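**Variateurs : l'armoire 3 a encore chaud**

Les habitués de cette lettre connaissent l'armoire 3 de l'atelier d'Ededbridge. Elle abrite deux variateurs Zuden, un bornier que personne ne veut recâbler et un ventilateur dont le bruit rappelle un tracteur au ralenti. En août, elle s'est mise en défaut thermique tous les après-midi vers 15 h, avec une ponctualité que bien des livreurs lui envieraient.

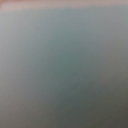 ## Ce qu'on a trouvé

Viola Bianchini a ouvert la porte et relevé 35 °C en bas, nettement plus en haut. Le filtre d'entrée avait la consistance d'un feutre de billard. Plus gênant : le variateur du haut était monté à 3 cm de la goulotte, alors que la notice demande bien davantage. La notice, elle, se trouvait dans l'armoire, sous blister.
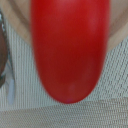 On a donc déplacé la goulotte, changé le filtre et baissé la fréquence de découpage d'un cran. Le moteur chante un peu plus, les opérateurs aussi, mais pour s'en plaindre. Fatmont nous proposait un climatiseur d'armoire, avec un délai d'environ 18 semaines – soit une livraison en plein hiver, saison où l'armoire se porte très bien toute seule.
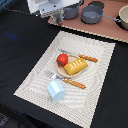 Reste la question du câble blindé, raccordé à la masse par une queue de cochon de belle longueur. Abernathy, qui a fait le câblage d'origine, assure que « ça a toujours marché ». On mettra des colliers de reprise au prochain arrêt. D'ici là, merci de ne plus poser de cartons devant la grille d'aération, même vides, même pour 2 minutes.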